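Junia 13 is out, and it finally keeps both hands in the same room

After what Ebony Goodwin cheerfully calls the longest spring of her working life, the small team at Skitosley has released version 13 of Junia, the software that takes recordings from handheld grippers and turns them into motions a two-armed robot can follow.

The big change is in how the two hands are lined up with each other. Older versions worked out each gripper's path separately and joined them afterward, and anyone who has used them will remember the little drift that crept in (a few of you wrote to us about it, some at great length, and we read every word!). Junia now solves both paths together, using the marker cube whenever the other hand's camera can see it.

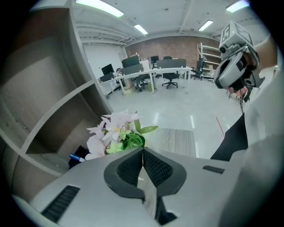
Tanko Haruna, who wrote most of the new solver, tested it on 500 recordings from the tidying set, the one full of shelves and soft, awkward things to pick up. He says 38 of them still need fixing by hand, mostly where an arm hides the cube for too long, and he has plans for those.

There is also a friendlier timeline viewer, thanks to Radek Charvát, and projects saved in version 11 or later will open without any conversion. Older ones should go through the Mangubat import tool first. The next update is expected in June.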